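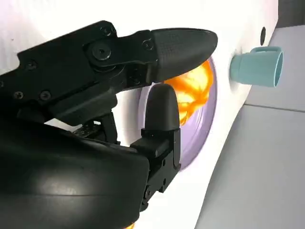
Grenico Label Set for Gesneriads and Other Houseplants

Blank plant labels with a matching record card, for growers who need to keep cultivar names with their plants. Each pack holds 300 labels and 20 cards. The labels take pencil or paint marker. 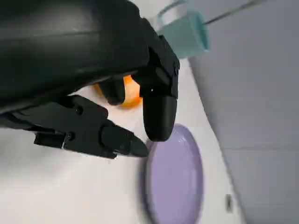

The tapered label is 8 cm long and fits pots down to the smallest Halim size. Push it in at the pot wall, clear of the crown. Where pots stand together on a shared saucer or a plate, such as the purple one on the table, label every pot singly and leave the dish unmarked. The code on the label should match the code on the card.

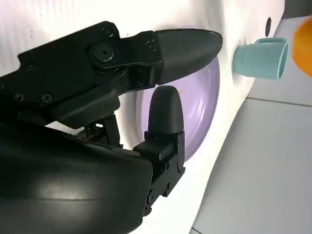

Leaf cuttings need a label at the time of setting. The narrow Teltix version is intended for trays and is pushed in by its shoulders, held between two tips with a small gap, much as the two fingertips are set here. Do not bend the stem of the label.

Card layout by Larasati Lumbantobing: seed parent, pollen parent, date of cross, first flower. Cards fit the Gataro index box. Refill cards are sold in packs of 20. Orders placed by Tuesday leave the same week.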